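4.2 Does zinc loading explain the loss of activity?

The claim that zinc displaces iron from the Vastov enzyme rests mainly on one set of titrations, and we are not convinced by it. In the original report the protein was purified on a nickel column and used without a chelation step. Any nickel left behind would bind at the same histidines and would look much like zinc in an activity assay. The authors do not report a metal analysis of the starting material.

We repeated the titration with protein stripped overnight and checked for leftover metal. Of 2,000 readings collected, 1,923 passed the baseline test and were kept. Activity did fall as zinc was added, but the drop was shallow and leveled off well before one equivalent. A simple displacement model does not predict that. The Ó Briain model, which allows a second, weaker site, fits better – though with two more free parameters it could hardly fit worse.

We also doubt the reported binding constant. It was taken from a curve with only 9 points, most of them on the flat part. Refitting the same numbers with the Nosum routine gave values that changed with the starting guess.

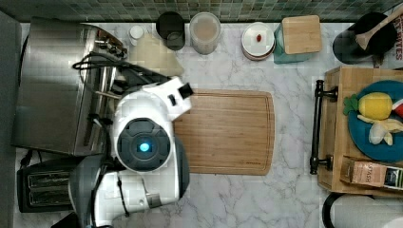
Figure 3. Robot arm over a cutting board, viewed from above.

The Barnness mutant has been offered as independent support, since it lacks one of the proposed ligands. Loss of a ligand may simply unfold the loop, however, and no structure of the mutant is available. Until there is one, we treat the zinc site as possible – no more than that.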